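The Great Pen Sort, Part One: Bins and Strays

An office accumulates pens the way a coat pocket accumulates receipts. In March we finally took ours out of the drawers and put them on tables. 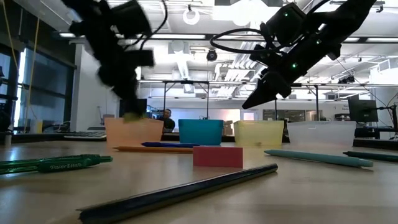
One reader wrote in after the announcement to ask why anybody would sort pens by color when the only sorting that matters is into ones that write and ones that don't. The same reader added that at their last job the dead ones went back into the cup every time, out of what could only be called respect.

It's a fair point, and we'll get to the dead ones. Color came first, mainly on account of the bins. We had an orange one, a teal one, a pale yellow one and a frosted white one, and people who own bins in four colors are going to want to match things to them. The blue pen and the orange pencil are lying in front of the teal and the orange, which is as close to a filing system as we had at the start. The front green pen is a Paper Mate, a name you'll be tired of by page four.

A few notes for anyone tempted to try this at their own place.

On where they came from

Before the sort, our pens lived in the supply closet, in nine or ten desk drawers, in the kitchen next to the takeout menus, and in a shoebox marked TAPE. The shoebox had no tape in it. Most of the promotional ones came from Landry, the copier people, who leave a handful on every visit whether or not the copier gets fixed. A smaller and nicer batch came from the Flendovow hotel, where we once held a two-day planning meeting. We don't remember what was planned but we did very well out of the conference room.

On how many

The guess on the office whiteboard was more than 2,000. The count was 1,625, pencils included, and there was real disappointment. A few people went home that night and came back with extras, which we declined.

On what goes where

Warm colors in the orange bin, blues and greens in the teal, highlighters in the yellow. Black, gray and anything you can see through went in the white one, being the widest of the four. This held up fine until the purples. Purple was argued over through most of a Tuesday lunch and ended up with the blues, over written objections. (The objections were written in purple.)

Pens with a barrel of one color and ink of another go by the barrel. You will be tempted to go by the ink. Going by the ink means uncapping every pen in the building, and by three o'clock your hands look like a road map.

On pencils

They count. Mechanical pencils count too, even the Zudberg ones that have been out of lead since they were bought and for which the closet stocks only the wrong size. Pencils shorter than your thumb can go home with whoever still loves them.

On the dead ones

All right. We tested everything on the back of an old sales calendar, seven loops each, on the theory that a pen deserves a running start. By that standard, 579 items were finished. Several had chewed ends and were not claimed. One turned out to be a tire gauge.

The trouble with testing is that a pen will give you seven beautiful loops and then quit halfway through a signature, so the figure should be taken as generous. We have also banned the hot water trick, the shoe sole trick and the one with the lighter. If you want to rescue a ballpoint, please do it on your own time and away from the carpet.

On the good pens

Every office has some. Ours are the Didetti rollerballs, bought in a single box during a prosperous quarter and not seen together since. Four surfaced during the sort, all from the same drawer, and we'll leave it at that. They are now in the front desk cup, where we expect them to last until Friday lunch.

On page two

More from the tables, including the highlighters and the long evening of the missing caps. If you have a box of caps with no pens, please get in touch. We have the other half.

Next page: Highlighters
Back to all galleries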